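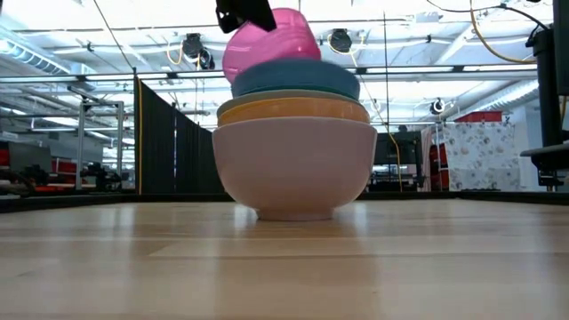 Grosilska Drivau phone controller review

The Drivau is a clip-on controller for phones. It stretches open in the middle, the phone goes in sideways, and you end up with something shaped like a small handheld console. Grosilska has been selling it since July for $75, which puts it in the middle of the pack for this type of controller. I bought mine at full price and have used it most evenings since, mainly for racing games and fighting games, with some emulated platformers mixed in.

I had one specific reason for wanting it. Touch controls are fine for card games and puzzle games, but I can't play a fighter with my thumbs on glass. Half of my inputs go missing and the other half are covered by my own hand. I had been using a full-size Bluetooth pad with a clip that holds the phone above it, and that setup is top-heavy and hurts my wrists after a while.

What you get

The controller, a short USB-C charging cable, two spare rubber pads for phones of different thickness, and a folded sheet of instructions. There is no case. Grosilska sells one separately and I haven't bought it. I keep the controller in a sock, and it has no scratches so far.

It weighs 252 grams on my kitchen scale. Add a large phone and you are holding a fair amount, but the weight is out in the grips where your palms are, so it doesn't feel like it wants to tip forward.

Fitting the phone

You pull the two halves apart, set the phone against the left side and let the right side close on it. The spring is strong. The first few times I was nervous about it snapping shut on the screen, and you do need to keep a thumb on the right grip as it closes. After a week I was doing it without looking.

My phone fits with a thin case on. It does not fit with the thick rubber case I use for work, and the instructions say as much. The camera bump sits in a cutout in the back plate, and the cutout is big enough that the phone lies flat. Maxence Charpentier, who I play online with, has an older phone with the camera in the middle instead of the corner, and his rocks slightly when he presses the right-hand buttons. He stuck one of the spare pads under it and that solved it.

Buttons and sticks

The face buttons are good. They have a short travel and a soft click, and they are spaced far enough apart that I don't catch two at once. Pressing two on purpose, as you have to for throws in a lot of fighting games, works fine with the side of the thumb.

The D-pad is the part I cared about most, and it's better than I expected at this price. It's a single cross piece that pivots on a center point. Quarter circles come out reliably in both directions. Half circles are a bit worse going from right to left, and I still get an accidental jump now and then. Double taps for dashing are quick. If you play characters who need a charge motion, holding down-back for long stretches is comfortable enough.

The sticks are smaller than on a full-size pad and have less travel. For moving a character around they're fine. For racing games they take some getting used to, because a small thumb movement turns into a lot of steering. I've been playing Mosley, the rally game, and on the default settings I put the car in the ditch on nearly every hairpin of the forest stages. Turning the steering sensitivity down in the game's own menu helped a lot. There is a dead zone setting in the Drivau app as well, and I set that as low as it would go.

The triggers are analog, with a proper pull, and that's good to have for braking and throttle. They have a slightly gritty feel at the very end of the pull. The shoulder buttons above them are clicky and louder than everything else on the controller. My partner can hear them from the next room.

Connection and lag

There are two ways to connect. With the USB-C plug on the right-hand side you're wired straight to the phone, and with the plug folded away you can use Bluetooth. The plug is on a little hinge and folds down into a slot. It feels like the most fragile part of the whole thing, and I treat it gently.

Wired is what I use for fighting games. I can't measure lag properly at home, so all I can say is that combos I can do on my television setup I can also do here, with the same timing. On Bluetooth I drop the tighter ones. In Mosley and in slower games I don't notice any difference between the two.

Pairing over Bluetooth takes 30 seconds the first time. After that it reconnects when you press the power button, with one exception: if it has been paired to a tablet in the meantime, you have to hold the button down and go through the whole process again. It only remembers one device. For me that's a small annoyance, but if you swap between a phone and a tablet every day it would get old quickly.

Battery

In wired mode the controller draws its power from the phone and you can't turn that off. It drains the phone a little faster than playing without it. There's a pass-through charging port on the bottom right, so you can plug in a charger while you play. The port faces straight down, and if you like to rest the controller on your stomach or on a pillow, the cable is in the way. A port on an angle would have been better.

In Bluetooth mode it runs off its own battery, which lasts 12 hours according to the box. I haven't run it down with a stopwatch, but I charge it on weekends and it hasn't died on me during the week.

The app

You don't need the app to use the controller, and I'd suggest playing without it at first. Most games that support controllers pick up the Drivau right away. The app is there for firmware updates, dead zones, swapping buttons around, and mapping touch controls to buttons in games that have no controller support.

The first three work. The touch mapping is hit or miss. You take a screenshot of the game, drag circles onto the parts of the screen you want pressed, and assign each one to a button. It worked well in Figueroa, the side-scrolling brawler, which has fixed on-screen buttons that never move. In games where the buttons change from one menu to the next, you end up tapping the screen anyway. The mapping also turned itself off twice after a phone update and I had to go back in and grant permission again.

The app asks you to make an account. You can skip it, but the skip link is small and gray and at the very bottom of the page. Without an account your button profiles are stored on the phone only, and I'm fine with that.

Comfort

I have medium-size hands and can play for an hour or two before I want to put it down. The grips are textured plastic on the back, with no rubber. They don't get slippery, though they do collect lint. Timothée Barbier tried mine on a train trip, and his hands are a good deal bigger than mine. He said the lower grips ended too soon and his little fingers had nowhere to go. He also hit the menu button by mistake several times, since it sits close to the right stick. I've done that too, usually in the middle of a round.

The headphone jack is on the lower left and works in wired mode only. Sound is clean, with no hiss that I could hear. If you use wireless headphones, keep in mind that they add their own delay, and in a fighting game that's distracting even when the controls themselves are quick.

Compared to my old setup

My full-size pad still has better sticks and better triggers, and it's more comfortable over a long evening. For racing games at home I go back to it sometimes and prop the phone up on a stand. For fighting games I prefer the Drivau, mostly for the D-pad and the wired connection. For anything away from home there's no contest. The old pad and clip took up half of my bag, and the Drivau goes in a jacket pocket – a big one, anyway.

I've also used the cheaper kind of clip-on controller, the type with a flexible plastic strap across the back. The one I had let the phone bend slightly at the connector, and after a few months it would disconnect whenever I pushed hard on a stick. The Drivau has a solid back plate and there is no flex at all. If you've had the same problem, that alone may be worth the extra money.

Problems so far

One button issue: the left shoulder button squeaked for the first few days. It stopped without my doing anything. I also had one evening when the phone didn't see the controller over USB-C until I restarted the phone. That hasn't come back since the firmware update.

I wrote to Grosilska about the squeak before it went away and got a reply the next morning offering an exchange. I didn't take them up on it, so I can't say how the exchange itself goes.

Who should buy it

If you play fighting games or old 2D games on your phone, I'd recommend it. The D-pad and face buttons are very good for the money and the wired mode does its job. If you mostly play racing games, try to borrow one first and see how you get on with the short sticks. If you have large hands, or a thick case you don't want to take off, look for something bigger.

I'd like to see a second Bluetooth slot and a menu button that sits farther from the right stick. The sticks could be a little taller, too. I'm keeping mine, and it has been the only controller I've packed since I got it.

Rating: 4 out of 5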